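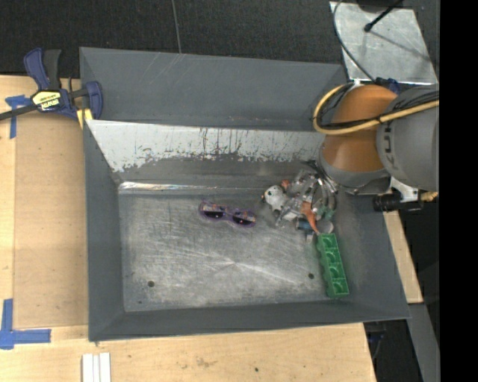

Workshop Tips: Teaching a Robot Arm to Pick Things Out of a Bin

Posted January 12, 2026
Filed under: Workshop, Robot arms, Bench setup

These notes cover showing an arm a picking job, either by pushing it through the motion by hand or by driving it with a remote controller. They assume the arm is already mounted, the emergency stop works, and you have read the manual that came with it. Rules on hand guiding differ from maker to maker, so follow yours where it disagrees with anything below.

Setting up the bin

Clamp the bin before anything else. A metal bin on a wood bench will creep a little every time the fingers touch a wall, and after twenty minutes every demonstration you recorded early on is slightly wrong. A bar clamp on the rim at a corner is enough for most bins. Put it on the corner farthest from the arm and check that the handle doesn't stick up into the path of the elbow. If it does, turn the clamp over. It holds the same either way up.

Pad the clamp. Bare jaws dent a thin rim, and the dent then catches the fingers when they come in low.

Mark where things go with painter's tape. Blue shows up well on light wood and comes off clean if you don't leave it through a hot summer. You don't need to outline a whole panel. An L at each corner tells you where to put it back after you sweep up.

Bins with sloping sides are easier to work in than straight ones. Small things slide back toward the floor, and the fingers can follow the slope down to an object resting at the foot of the wall. The price is that a lot of objects end up at the foot of the wall, where they are hardest to get hold of. Show plenty of those.

Scratches on the bin floor do no harm to the picking. A brand-new polished sheet gives more trouble with a camera, as the overhead lights come back off it in one hard spot. If yours is new and shiny, go over it with a scouring pad, always in the same direction, and wipe up the grit before you start.

Plug or tape over any holes in the floor that are bigger than your smallest object. We lost a game die down one in November and took half the bench apart to get it.

What to put in

Use things you already have. Toys, old sunglasses, plastic trays with compartments, wooden blocks and the odd kitchen gadget give you hard, soft, thin, round and floppy without spending anything. Charity shops are good for the rest.

Leave out glass, anything with a loose battery, anything sticky, and anything you would be sorry to see crushed. Sunglasses are worth having in spite of the arms snapping off now and then. They can be picked by the bridge, by one arm or by the rim, and each one takes a different approach. Decide which you want and stay with it for the first batch.

Long shallow trays should be picked across the short side. If one is lying tight against a wall, show the arm nudging it away from the wall first, then closing on it. Do the nudge slowly. A fast nudge flips the tray, and then you have recorded a different job.

Soft toys compress. Close on the body, pause, and only then lift. If you lift while the fingers are still moving, the toy squirms out about as often as it stays in.

Start with objects spread out so that there is bare floor between them. Move on to touching pairs, and then heap everything into one corner. People like to start with the heap because it looks more like real work, and they end up with a recording full of hesitation.

Guiding by hand

Hold the arm close to the wrist, behind the gripper, with one hand on either side of the collar. Don't steer by the fingers. You will bend a linkage sooner or later, and your hand will be in the camera's view the whole time.

Keep your own hands out of the gripper entirely. Use a foot pedal or a button on the wrist to open and close it. If yours came without either, a pedal is the first thing to buy.

Stand where you can see down between the fingers. With most bins that means the corner beside the arm, even though the front of the bench feels more natural. A low step helps shorter people more than leaning does.

Move at the speed you want back. The arm will copy a slow careful approach and it will also copy the little wobble you put in while you were thinking. Plan the pick first with your hands off the arm, then go through it in one motion.

Stop each demonstration in the same place. We use a point straight up from the middle of the bin, high enough to clear the rim with the longest object hanging down.

Driving by remote

Remote control is easier on the back and keeps hands out of the picture. It is harder on the eyes. You lose the sense of touch, so the first sign that a finger has met the floor is often a scrape.

Set a floor limit in software a little above the real floor, then lower it a bit at a time until the fingers can just reach your flattest object. Write the final number on the bench in pencil. Someone will reset it.

Turn the speed scaling down to 20 percent for the first session and leave it there until you can clear the bin without a bump. Most people end up raising it less than they expected to.

If you use a handheld controller, match its directions to where you are sitting. Left on the stick should move the arm to your left. Sitting on the other side of the bench from where it was set up will have you driving into the wall all afternoon.

Take a break every 20 demonstrations. Grips get sloppy toward the end of a long run and you won't notice until you play them back.

Hoses and cables

Air hoses and cables need a loop of slack near the wrist, enough for the full twist in both directions. Test it by turning the wrist to each end by hand with the power off and watching the loop. It should open and close without pulling tight or dropping into the bin.

Tie thin cables to the thick hose so they travel together. Use hook-and-loop straps for this. Zip ties are fine on fixed parts of the arm, but on anything that flexes they cut into the jacket, and you will want the bundle apart again within a month.

Keep connectors up out of the bin. A connector at finger height gets knocked, and a half-seated plug shows up as a fault that comes and goes.

Look at the hose from the camera's position as well as your own. If the loop hangs across the pile at the bottom of the reach, move the tie point up the arm until it doesn't.

Keeping records

Number the demonstrations and write one line for each: what was picked, from where, and whether it was held until the end. A cheap notebook by the bench is fine. We keep ours in a spreadsheet called Rosine, after the bin it was started for, with a separate page for each mix of objects.

Keep the failed ones, but label them. A dropped object followed by a good second try is useful. A dropped object followed by someone reaching in to fix it is not, so throw that one out.

Our first full set was meant to be 2000 picks. We stopped at 297, looked through them, and found that nearly all were from the middle of the bin. It was quicker to start over with a plan than to fill in around them. The plan was only a sketch of the floor in nine squares, with a tick in a square each time something was picked from it.

Reshuffle the objects between demonstrations. Tip everything into a tub and pour it back, or stir it with a paint stick. Placing things by hand makes them all come out neatly spaced and facing the same way, however hard you try.

Small things worth doing

Wipe the fingertips with a dry cloth at the start of each session. Plush toys leave fluff on them, and fluff slips.

Check the bracket screws under the wrist weekly. Put a stripe of paint marker across each screw head and onto the bracket, so that a turned screw shows at a glance.

Keep the lights the same. If the bench is near a window, pull the blind before you record. Demonstrations made in low winter sun were no good to us in the evening.

Put a mat on the floor behind the bench. Things do go over the side, and a dark mat makes light-colored pieces easy to find.

Don't rest tools on the plate or table next to the arm base. Screwdrivers roll.

Before trying the learned motion on its own, run it once with the bin empty and once with a single soft object, keeping your hand on the stop both times. Then add the hard ones.

More in this section

Drultus bench clamps: how to replace worn pads
Cutting a scratch-free liner for a parts bin
Hose loops on the Dratov wrist, left and right mount
Sorting out the Urrego pedal when it sticks closed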